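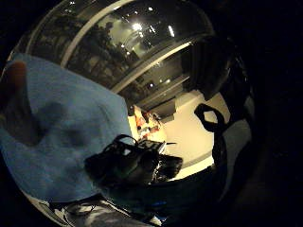
Dobrar, enrolar, guardar: a arrumação dos panos na sala de vidro

Quem me acompanha por aqui sabe que eu adoro uma arrumação, e esta eu vinha adiando desde fevereiro! A sala de vidro do Follport (é assim que a gente chama, por causa do janelão que dá para as árvores) virou o lugar onde tudo ia parar depois das feiras: pano, alça, sacola, barbante, coisa que ninguém queria levar para casa. A Eun-ji Yeon me emprestou a chave e a paciência, a Ha-rang Hwang trouxe o café, e passamos o dia separando, dobrando e discutindo qual é o jeito certo de dobrar um pano grande. Ainda não chegamos a um acordo.

Juntei nesta página o álbum e as minhas anotações, mais ou menos na ordem da bagunça.

O pano azul-claro
Começo por ele porque é o meu preferido, e também o que mais me dá trabalho. É grande, macio e amassa só de olhar. Eu dobro ao meio no comprimento, depois em três, e aliso com a mão aberta, do centro para fora. A Eun-ji prefere enrolar. Enrolado ocupa menos lugar na prateleira, tenho que admitir, mas na minha casa continua dobrado!

As rugas
Não passei nada a ferro. Pano desse tamanho eu penduro na véspera de usar, dou umas puxadinhas nas pontas e pronto (minha mãe teria um troço).

O janelão
Toda vez que entro na sala fico uns minutos parada olhando as árvores. As copas são redondas, bem verdes, e parece que a gente está arrumando pano dentro de uma estufa. Para separar tecido claro de tecido encardido, luz de janela ajuda demais: foi ali que descobri que dois panos que eu jurava brancos eram, digamos, creme.

O chão
Bege, clarinho, e ótimo para estender as coisas. Varri antes e varri depois. Pano grande pede chão grande, e em casa eu nunca consigo abrir um inteiro sem esbarrar no sofá.

As alças pretas
Ah, as alças. Tinha alça de bolsa, alça de mala, alça que já foi de alguma coisa e hoje vive sozinha. Eu faço uma volta em cada uma e deixo a ponta solta, para pendurar no gancho sem dar nó. A Ha-rang aprendeu a fazer a volta com um vídeo e ficou tão rápida que me passou no meio da tarde.

A superfície branca
Combinamos que as miudezas coloridas ficariam em cima dela até o fim do dia, e que cada uma levaria embora o que fosse seu. Regra simples, que cumprimos pela metade. Uma caneta minha continua desaparecida.

As etiquetas
Usei as da Drorkeo, aquelas de amarrar, que vêm em pacote de 1000. Vou ter etiqueta até a aposentadoria! Escrevi o tamanho do pano de um lado e o mês da última lavagem do outro. A letra feia é minha, a letra bonita é da Ha-rang.

O caderno do estoque
O caderno é antigo e cada peça tem seu número, anotado por mãos diferentes ao longo do tempo. O pano azul é o 1452. Tem um 3710 que nenhuma de nós encontrou, e pela descrição ("toalha, bainha torta") eu desconfio que já virou pano de chão faz tempo. Se estiver com você, pode devolver sem vergonha nenhuma.

A pilha da dúvida
Toda arrumação tem uma. Era para ser pequena e cresceu até ficar mais alta que a pilha do "fica". Botei ali um forro manchado, uma cortina sem par e um retalho estampado lindo que não serve para nada. O retalho veio comigo. Não me julguem.

As caixas da Guvemach
São as de tampa solta, que a Eun-ji tinha sobrando. Boas, firmes, mas atenção: a tampa só encaixa de um lado. Perdemos um tempão empurrando tampa ao contrário até a Ha-rang virar a dela e fazer cara de gênio.

O cheiro
Sei que cheiro não sai em álbum, mas preciso registrar: pano guardado muito tempo tem cheiro de pano guardado muito tempo. Fiz uns saquinhos de lavanda e pus um em cada caixa. A Ha-rang espirrou e pediu para deixar as dela sem. Ficaram sem.

O café
Veio numa garrafa térmica da Sun e foi tomado longe dos tecidos, por ordem minha. Tinha bolo de fubá também. Durou pouquíssimo.

A dobra em três
Me pediram para explicar, então lá vai: abra o pano todo, puxe as quatro pontas, dobre ao meio juntando as beiradas mais compridas. Depois traga uma ponta até passar um pouco do meio e cubra com a outra. Se sobrar uma orelha para fora, desdobre e comece de novo. Eu sempre desdobro. A Eun-ji empurra a orelha para dentro e finge que não viu!

As prateleiras
Panos grandes embaixo, médios no meio, e em cima só o que é leve. Deixei uma vazia de propósito, para a próxima feira. Vamos ver quanto tempo ela aguenta assim.

O que ainda falta
Lavar os dois "brancos" que são creme. Achar ganchos iguais (os que temos são cada um de um jeito, e um deles risca o tecido). Costurar a bainha do forro listrado, que eu prometi e a Ha-rang anotou no caderno com meu nome e tudo.

Para quem quiser panos
Separamos mais de 30 peças para doar, entre toalhas, forros e retalhos grandes. Estão limpas e etiquetadas. Quem precisar para oficina, teatro de escola ou mudança pode deixar um recado aqui embaixo dizendo o tamanho, que eu procuro no caderno e respondo. O azul-claro não entra na doação, nem adianta pedir.

Álbum publicado em 15 de maio de 2025. Arrumação: Eun-ji Yeon, Ha-rang Hwang e eu.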